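3.2 Collection Sites and Allocation of Appeal Formats

Donation records were obtained from the Kaimal hospice appeal, which runs each October in the towns of Trernedard, Udusham and Clondport. The appeal relies on two formats. In the first, sealed tins are left on shop counters for the full period. In the second, collectors stand at a fixed point and ask passersby for a gift. Both formats were in use at all three towns before the study began, and no site was asked to adopt a format it had not used in an earlier year.

A total of 156 tins were placed and 136 were returned with an intact seal. Tins with a broken or missing seal were left out of the main analysis. Their contents were still banked by the charity, but the amounts could not be tied to a single site with confidence. Staffed collections were logged by shift. The data set contains 221 shifts, each lasting two hours, with start times between 8 a.m. and 4 p.m. Shifts that were ended early by rain were kept and scaled to an hourly rate.

Site type was coded by Sioned Jenkins from the charity's placement sheets, using seven categories: grocery, pharmacy, bakery, bar or café, bank, transit stop, and other. Where a placement sheet listed two uses for the same address (for example, a pharmacy inside a grocery store), the site was coded by the counter on which the tin stood. Coding was done before the totals were released to the authors.

3.3 Outcome Measures

The main outcome is the amount raised per hour of exposure. For staffed shifts, exposure is the length of the shift. For tins, it is the number of hours the host business was open while the tin was on the counter – a measure that favors short-hours businesses, and one we return to in Section 5. Foreign coins and tokens were given a value of zero. Checks and pledges made by phone were recorded separately and do not enter the hourly figures.

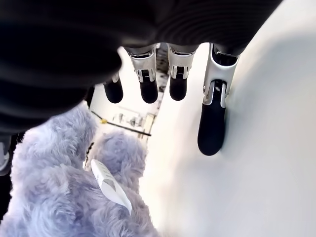
Figure 2

A second outcome, the share of value received in bills, was calculated for each tin and each shift. Earlier appeal records did not separate bills from coins, so no comparison with past years is possible on this measure. Totals for both outcomes were checked against the bank deposit slips. Where the two differed, the slip was taken as correct and the difference was spread across the sites in that deposit in proportion to their recorded amounts. Deposits from Clondport combined tins and staffed shifts until the second week, and these were divided using the collectors' own tally sheets.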